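Istham Weather Board > Winter Outlooks > January snow totals vs the long range forecast

gritbin38
The outlook in the fall called for above normal snow for the whole county. My gauge board at Istham has 5 inches for all of January. Normal is more than double that. I don't see how anyone can call that a good forecast.

uson_ridge
Depends where you stand. Up here on Uson Ridge at 2000 feet we had snow on the ground all month. The outlook covers the county and most of the county isn't down in the valley with you.

gritbin38
Most of the people are, though.

plowguy_H
I plow the Hanrahan Road side. I went out eight times in January and only two of those were worth the fuel. The rest was slush by noon. I'd call it a bust too.

uson_ridge
Eight trips is more than you made last year, if I remember your posts right. Precipitation was above normal. It fell as rain below the ridge. The outlook had the moisture right and the temperature wrong.
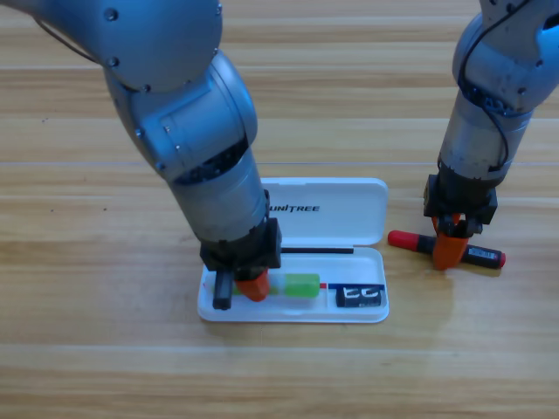 tidewatcher
How far up did the rain line get in the late January storm?

uson_ridge
Just past the Hanrahan turnoff for most of it. It dropped back down to the valley floor in the last couple of hours, when the wind went northwest.

tidewatcher
Thanks. Down by the Marine Street docks it was 38 degrees and rain from start to finish. We never saw a flake.

gritbin38
So a "snowy winter" forecast gave us rain at the docks, slush on Hanrahan Road and snow on one ridge. A seasonal outlook that only works above a certain height should say so.

uson_ridge
It did say so, in the second paragraph. It said coastal and valley areas had lower confidence. People read the map and stop.

plowguy_H
I bought salt off that map. $285 worth and most of it is still in the shed.

tidewatcher
Salt keeps if the bags stay dry. You'll use it next year.

gritbin38
Mar 9, 2024 and I still have no measurable snow since my last post. I'm putting the board away. Will post season totals when I've added up the notebook.

uson_ridge
Leave it out a few more weeks. We've had late ones before.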